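Salt flats at Pokcombe – worth the detour in June?
Travel Talk > Lakes & Deserts > 30 replies, 1,663 views

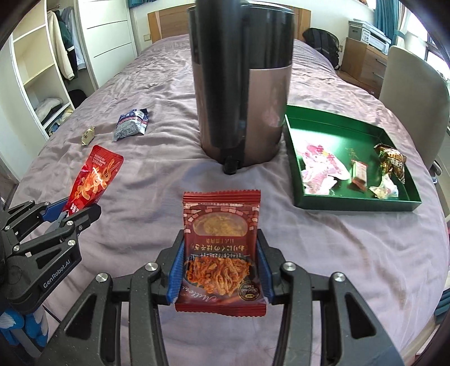
Original post

dustyboots_ilze
Planning a loop in June, one free day. Pokcombe salt flats or the hot springs at Skerer? Can't do both, bus only goes Wednesday. Read that the lake turns pink for a few weeks. True or tourist-office talk?
– Ilze Rätsep

marlpit
Pink is real. Algae. Went two years ago, bright as anything by noon, kind of brown at 7 am. Go late.

B_Rezaei
Disagree with going late. Wind picks up after lunch and you get salt in your eyes, your lunch, everything. Also its 196 steps up to the viewpoint and zero shade.

marlpit
Wind was fine when I went. Bring sunglasses.

tollgate77
Skerer, no contest. Pokcombe is a flat white thing with a parking lot. Springs have the stone pools and the cave where your voice comes back twice.

B_Rezaei
"flat white thing" lol. There's a tree growing out of a salt mound in the middle of nowhere and no one agrees how it gets water. Guide told us an underground spring. Guy at the Mittal guesthouse says people truck water in at night. Pick one.

marlpit
Trucked in?? On that crust? You'd sink to the axle.

dustyboots_ilze
ok the tree sold me. Is the Fellance trail open or do I have to walk the road?

B_Rezaei
Open last I heard. Tops out at 3,314 feet so take it slow if you're coming from the coast. Old sandals, salt wrecks good shoes.

tollgate77
Still say springs. Enjoy your tree.

dustyboots_ilze
Booked the bus. Will post if I see teh trucks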